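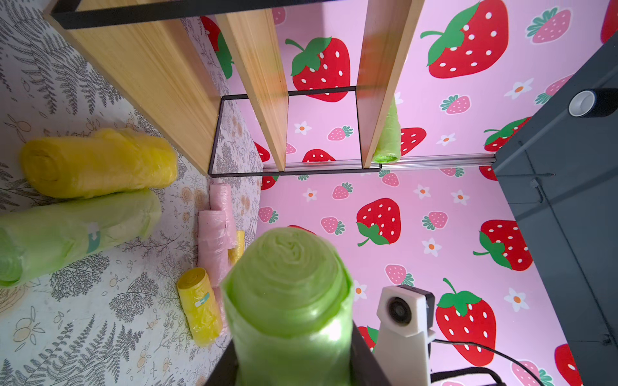
Traltus gripper kit, worth the money?

kacper_kubiak
10/13/25
Hello all, long post, sorry. I've had the Traltus two-finger kit since February and thought I'd share how I'm getting on, as a few of you asked in the Imholm thread. Mine came to 380 with the wrist camera, and I've had it on bin bag rolls, which are lovely practice things – soft, light, and they don't mind being dropped! The green one is held upright between the fingers and the others are waiting on the ferny cloth. I'm very fond of it so far.

govilstead_jen
Oh, what a cheerful wallpaper! Do you find the cloth a nuisance, though? My Zuccaro fingers catch any fabric they touch and drag the whole lot along with them.

kacper_kubiak
Now and then, yes. I stop 10 mm higher than I used to and it's been much better behaved.

Hưng Mạch
I'll have to disagree a little, Kacper, kindly meant. I sent my Traltus back after 2 weeks. A roll standing on end is the easy one. Try the yellow one behind the pink, where there's hardly any room to get a finger in, and then tell me it's worth 380.

kacper_kubiak
Fair point, and I do struggle with those. I nudge the front one aside first, which I suppose you'd call cheating.

Hưng Mạch
I would! But the Imholm fingers are thinner and cost 83 for the pair, so perhaps try those before buying anything bigger.

govilstead_jen
Do they fit the Traltus mount without an adaptor?

Hưng Mạch
Mine did, with the longer screws.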